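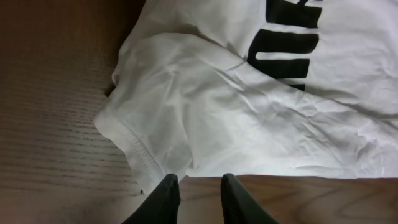
One of the white cotton T-shirts with black lettering, on the folding table.

Clothing Bank at Gostenness - progress report to the Pichon Fund, March

Dear Ifor,

Thank you for your patience with this one, and for the kind note you sent with the second payment. It went up on the wall by the kettle and has been read by everybody who comes in.

The main piece of news is that the sorting room is now open on Monday evenings as well as in the daytime, which you will remember was the part of the plan we were least sure of. People who work can drop things off on the way home, and a few of them stay on and fold for an hour. We gave out 130 bags of clothing this quarter against a target of 70, and I'm still a little surprised when I look at the sheet.

T-shirts remain the thing we are asked for most and the thing that takes the longest. Cotton creases as soon as it sits in a bag, and the printed ones need a bit more thought. Our rule now is that every shirt is laid out on the table, hems and seams checked, print looked over for cracking, and only then folded with the lettering inwards. Families told us they like plain-looking piles, and the children go through them anyway to find the writing! Anything with a dropped hem goes in the mending basket, and Sondska, the alterations shop on the corner, has been taking that off our hands at no charge.

Spending is close to what we agreed. The shelving came in £50 under, and with your blessing I would like to put that towards a second steam iron. The old one is slow to heat and we lose a good part of the evening waiting for it.

Two things have not gone so well. The Praltville collection point has been quiet, and I think the sign is simply in the wrong place - we are moving it nearer the bus stop. We are also short of larger men's sizes and have put a notice in the parish newsletter.

Next quarter we hope to start on school uniform in good time for the summer rush. Do come and see us if you are passing, any Monday after six, and we'll find you something to fold.

With warm wishes,
Onyekachi Omoregie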